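Setting up a first route on the Flaltela outdoor robot 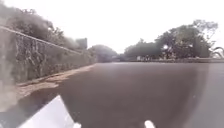 GUIDES > FLALTELA > ROUTE TEACHING

The Flaltela learns a route by being driven along it once with the handset. After that it can repeat the drive by itself. This guide covers the basic kit as supplied by Vanags, with the standard battery and no trailer.

Choose an easy road for the first go. An asphalt road with no painted lines is fine, as the robot does not use lane markings. A stone wall down one side is useful to it, and so are big trees. Watch the side of the road if there is no kerb. Where asphalt gives way to sandy dirt in an uneven line, keep the wheels well on the hard surface.

Before you start

Charge the battery fully and wipe the front camera with a dry cloth. Check that the white front panel is clipped down on both sides. The panel shows at the bottom of the camera view and the software expects it there, so leave the camera angle alone.

A bright white sky can wash out the tops of trees. If that happens, open Camera in the menu and lower Exposure by one step at a time.

Teaching the route

1. Put the robot at the start point and press Mark.
2. Wait 30 seconds without moving it.
3. Select Teach and drive at walking pace. Keep to one side and steer gently.
4. Press Mark again at each place where you want it to stop.
5. At the end, press Finish and type a name.

A single route can be up to 500 metres long. For anything longer, save a second route that begins where the first one ends. The basic kit holds 6 routes.

Running it

Take the robot back to the start, pick the route and press Run. Walk beside it for the first few runs with the handset switched on. The red button stops it at once.

If it reports "Route lost", drive it back to the last mark by hand and press Resume.

Guide by Laine Strazds. Checked by Edgars Vītola, January.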